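Stesotau Bedroom Chores
Data card and README, second release

Stesotau is a set of recordings of people doing bedroom chores with a hand-held two-finger gripper, in homes that are lived in. We built it to get a fair answer to a plain question: can a machine tidy a bedroom yet?

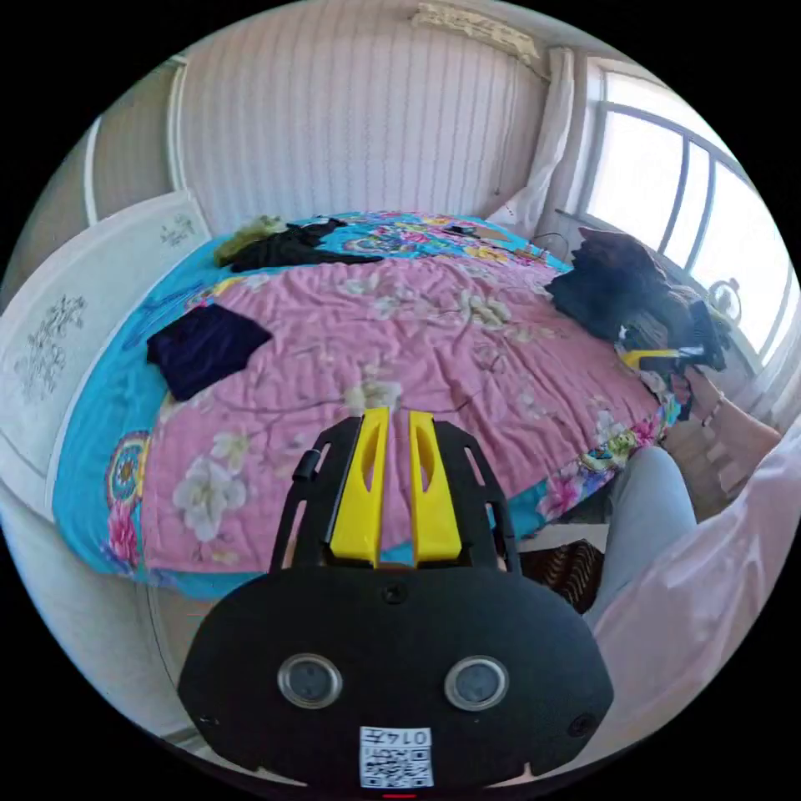 A bed with clothes on it, seen from the gripper. Task group: clear and make.

Short answer

Partly. A policy trained on this set can pick up a single garment from a flat bed and put it in a nearby container most of the time. It can't yet sort a heap, and it can't make a double bed alone. Details are under Results.

What is in the set

The full release holds 2,000 recordings. Of these, 1,000 are from the "clear" task, where clothes are taken off the bed. Another 900 are from "fold", and the rest are from "make", where the quilt and sheet are straightened. "Make" is small because it is slow to record and many takes had to be thrown out.

Each recording comes with:
- wide-angle video from the gripper
- finger opening over time
- gripper position and rotation
- a one-line task note written by the operator
- a result mark: done, part done, or failed

Failed takes are kept. Please filter on the result mark if you don't want them.

How it was recorded

Operators worked in their own homes or in the homes of people they knew. They were asked to leave the room the way it was and to use only the gripper for the object being moved. The free hand could hold the quilt in "make" takes, and those takes are tagged two_hand.

Mwanaisha Khaemba wrote the operator guide and checked the task notes. Paavo Huttunen handled syncing and position tracking. Lempi Kauppinen went through the video for privacy. Faces, mail and phone screens are blurred, and three homes were dropped at the owners' request.

Rooms

The bedrooms are ordinary and often crowded. Printed bedding is common. In the picture at the top, a pink flowered quilt lies over a turquoise-blue sheet with colored medallions, and a folded navy cloth sits where the two meet. Finding the edge of a cloth against that kind of pattern is one of the harder parts of the set. Dark clothes on dark clothes are the other – the heap by the window in the same picture has both clothing and bags in it, and the outlines run together.

Strong daylight is also common. Windows may wash out fully white. We did not correct for this.

Results

We trained one baseline, called Skullen, and ran it on an arm in three bedrooms that are not in the training set.

Single garment, flat bed: good. Most misses came from closing the fingers above the cloth.
Folded item, moved without unfolding: mixed. Thick items stayed folded, thin ones often opened up.
Heap of clothes: poor. The arm tended to lift several things at once, and straps caught on whatever was next to them.
Folding a T-shirt: poor to fair, and slow. A person does it many times faster.
Pulling a quilt straight: one corner at a time works. The arm has no way of knowing when the whole bed looks right, so it stops too soon or keeps going.

A person stood by the stop button in every run. We would not leave this arm alone in a room with a lamp, a mirror or a pet.

Known problems

- Left and right grippers were labeled by hand in the first release. Some labels were swapped. Fixed in this one.
- Position tracking drifts when the gripper is close to a plain wall.
- Sleeves sometimes cover part of the view. These takes are not tagged.
- Task notes vary. One operator writes "shirt" for anything with arms.
- No takes were recorded at night with the lights off, so don't expect a model to cope with that.

Changes since the first release

"Make" recordings added. Blurring redone in July after Hanne Pitkänen found two phone screens we had missed. The Levside loader now reads result marks directly. The old Jääskeläinen loader still works but ignores them.

Use

Research and teaching are fine. Please don't try to work out whose home a recording comes from. If you think you see something private, write to Kaisu Sjöberg with the recording number and we will pull the take while we check it.

Last updated Thursday, August 22, 2024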